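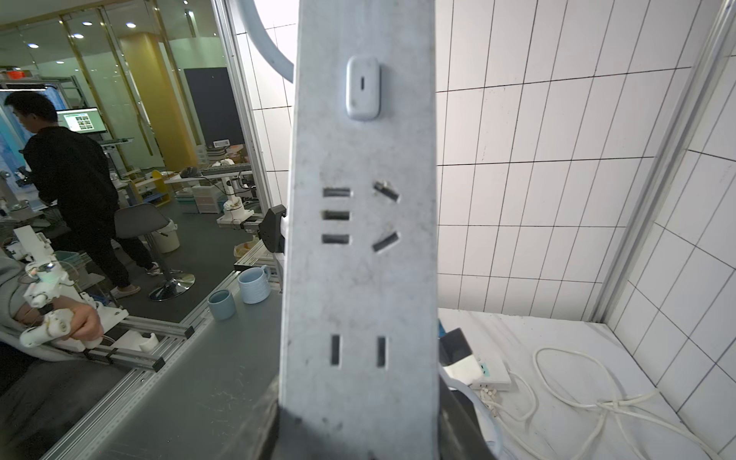 A switch at the top, then two kinds of outlet. Dust finds them all.

Every home has one power strip that stays on the floor for years. Mine came with me through 2 apartments, from Dredar to Stemley, and I never once wiped it. One Friday in May I finally pulled it out, together with 14 cables that I could not name.

I started with the cord. A wide, easy loop is kinder to it than a tight knot, 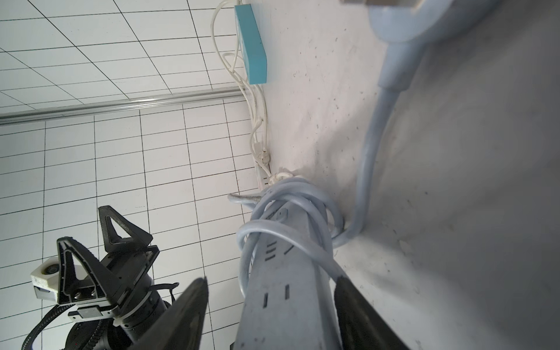
and it also opens quickly when you need the full length again. I unplug everything first, then use a cloth that is almost dry — never a wet one.

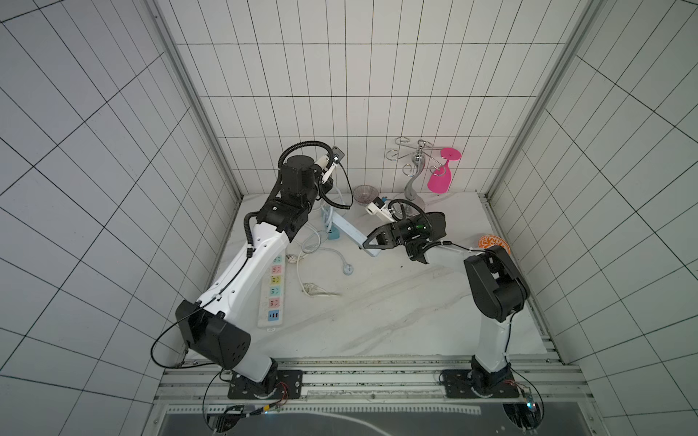
Colored faces on the white strip, and its cords still in a tangle.

Color helps a tired person. In my house on Tamura Street I now put a dot of paint beside each outlet and the same dot on each plug.

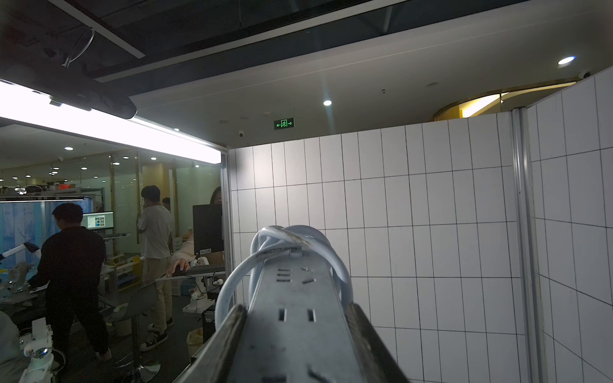

Coiled cable, with a small printed label where it crosses the strip.

Labels came last. I write the room and the length, and I keep the spare strips in a drawer by the door.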